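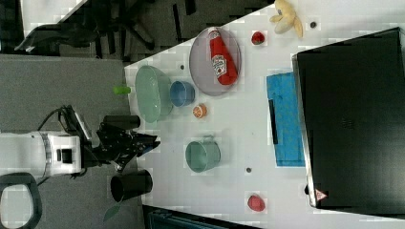
Edico, March 23, 2022

# Handout 4: Sorting and Storing Household Goods

Covers the second half of the unit on home organization. Bring it to the next class along with your inventory sheet.

## Why mixed surfaces cause trouble

A table used for meals and desk work collects things from both. Tableware and office items end up side by side, and each one has to be picked up and judged before the table can be used again. The usual fix is to give each group a home within reach of the place where it is used.

## Terms

- **Active item:** used at least once a week.
- **Reserve item:** a spare, or something used by season.
- **Stray:** an item found outside its group.
- **Home:** the one spot an item goes back to.

## Method

1. Pick one surface. Do not start a second until the first is done.
2. Sort everything into groups by use. Size and color do not matter at this stage.
3. Mark each item active or reserve on the sheet.
4. Assign homes to active items first. These go between knee and shoulder height.
5. Box the reserve items and label two sides of each box.

Food should be sorted before anything else. Check dates, then move it to the pantry or refrigerator. Cleaning products never share a shelf with it.

## Worked case: the Zoltier apartment

The kitchen table served four people for meals, homework and bills. The first inventory listed 200 items in the room. Of these, 43 were strays and 22 were duplicates. Most of the strays were pens, chargers and mail. A single drawer by the door took nearly all of them. The duplicates went into a reserve box in the hall closet.

The family tried open shelves first and went back to drawers after a month. Dust was the main complaint.

## For next time

Read the Gidomance chapter on closets, up to the section on hanging rods. Complete one surface at home and fill in both columns of the sheet. Sheets without the reserve column will be returned.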